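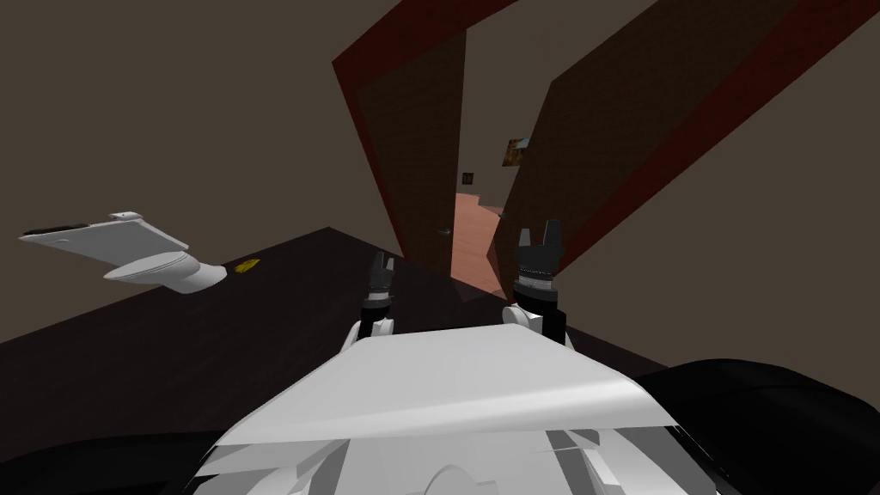
Our project set out to learn why people quit a free mobile game in its opening minutes, and whether a small student team could do anything to keep them playing. The game is Clesimden, a puzzle adventure we built over two semesters, and by spring we had a version that our friends liked and strangers kept dropping. The tutorial was the obvious suspect. It had pop-ups, arrows, a talking lantern (we loved the lantern!) and no clear sense of where to walk. Compare the view at the top of this page: there's a doorway ahead and the two grippers point toward it, so your eye goes straight there. Our first room had three exits, all the same size, and the one you needed was behind the inventory bar on smaller phones.

Team and tools
Azra Georgiev did level design and most of the art. Borislav Mladenović wrote the event logging, and I, Declan Lockwood, handled playtests, the store page and this report. Margarida Gouveia was our adviser. We used Bandevia, the course's shared analytics server, which stores every event a build sends but has a dreadful search page. Borislav ended up writing his own export script in the first week, and that script might be the most useful thing we made all year.

What we changed
Build A kept the old tutorial as it was. Build B threw out the pop-ups and rebuilt the first room so that it had a single exit, lit from behind, with a locked gate the player had to open by sliding a tile. Everything the pop-ups used to say about tiles was now something you found out by moving one. The lantern stayed in both builds, though in Build B it keeps quiet until the player has been standing still for a while. Azra redrew the room four times before the gate read as a gate and stopped looking like a bookshelf.

Who played
We started with 50 people from campus, split evenly between the builds, and sat beside them while they played. That was so much fun, and also painful, because you aren't allowed to help! After that we opened both builds to the public through Plivetti, a small web portal for unfinished games, and logged 3,469 sessions. Players were assigned a build at random when the page loaded. We asked for no names or emails.

Results
Build B did better at every point we measured in the first chapter. In the public test, almost twice as many players reached the end of the first room, and most of those went on to open the second. The campus group showed the same pattern, only milder, probably because people are polite when the developer is in the next chair. What surprised us was the store page survey. Players of Build B called the game "easy to learn" much more often, even though it gave them far fewer instructions.

The second chapter was a different story. Players from both builds left at the same bridge puzzle, in the same proportion. We had polished the front of the game and left a wall in the middle of it. 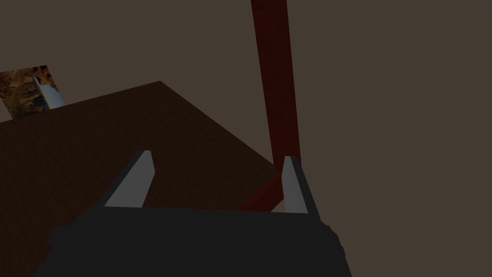

Margarida Gouveia pointed out after our June presentation that the bridge result deserved more room than we had given it. In her view a better opening brings in less patient players, so a hard puzzle later on should have cost Build B more of its audience than Build A, and the fact that it didn't was worth a question of its own. She also asked whether returning players had been counted as new ones.

They had, in some cases. A person who cleared their browser and came back would get a fresh session and possibly the other build. Borislav is fixing this for the fall version, and I've marked the affected charts in the appendix.

Still to do
Azra has a new bridge puzzle on paper and we can't wait to try it. We'd also like to test on older phones, and to find out whether the lantern helps anyone or just makes us happy. The export script and both builds are in the course folder under Clesimden, with a short readme.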